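Home Notebook Kit reviews Parts shelf Search

Plarno two-arm kit, trial notes, 7th February

Second proper go with the Plarno kit, and I'm writing this up before I forget the order of things, because last time I left it overnight and then had to ring Sabina to ask what I'd changed. (She knew. I'd changed the grip force limit and put it back again.)

So, the question we're supposed to answer for Lastmont is whether we'd tell a small workshop to buy this or go for the Miah pair, which costs less but comes as a sack of parts and a very long PDF. The Plarno price on the quote is £3306 with both arms, rail and software, and they want 561 on top for the support plan. I think the support plan is cheeky. Rajitha thinks it's the only reason to buy from them at all, so we're going to have that argument properly at some point.

Setting up went better than I expected! Both arms came up on the first try, calibration took 7 minutes by my watch, and the only swearing was over the software licence, which wants a login every time you restart the machine. I've written to them about that. The quick start leaflet still tells you to plug the left arm in before the right one, then shows it the other way round in the drawing, so ignore the drawing.

The job I picked is toy bricks and a blue bin with three compartments, same as we used on the Milto arms, so that the notes can sit next to each other. I wanted the two arms working close together as well, because that's the bit Plarno make such a fuss of in the brochure — they call it cooperative handling and there's a whole page on it. Both grippers in at the middle, then, with something yellow between them.
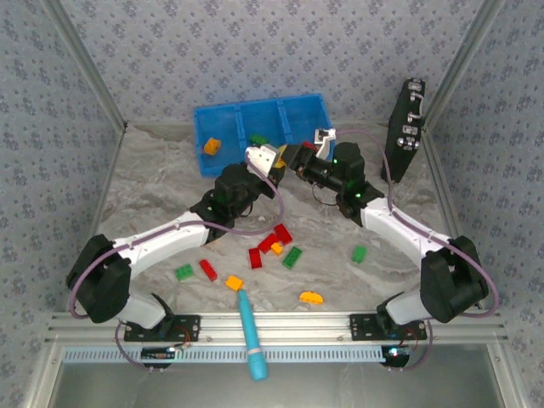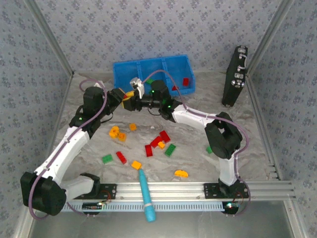
Rajitha's view, when I asked what would settle it either way, was that we should stop fussing over how nicely the arms move and find out what a spare wrist servo costs and how long it takes to arrive, since a kit you can't mend by the end of the week is no good to a small shop. Fair enough, and I hadn't asked. I've sent Plarno a message and put the same question to Miah so that we get like for like.

Other things while I've got them in my head. The manual gives a payload figure for one arm and says nothing whatever about two arms sharing a load, and I'd want that in writing before anyone tried it with something heavier than a toy brick. The jog controls are lovely, really smooth, and I'd happily hand them to someone on their first morning. The record and replay screen is less lovely. You name a run, press save, and it goes back to the default name if you've used a space, so use underscores until they fix it (they say May, we'll see).

Still to do: repeat the same job with the arms swapped over in software, try the slower speed setting, and get Sabina to do a setup from the box without me hovering, because I know it too well now to be any use as a beginner. The trial kit has to go back in 3 weeks and I'd like her run done well before then. Log files are in the shared folder under plarno_two_arm, and please don't tidy them, I haven't finished.

Contact the workshop | Copyright, the notebook authors | Back to top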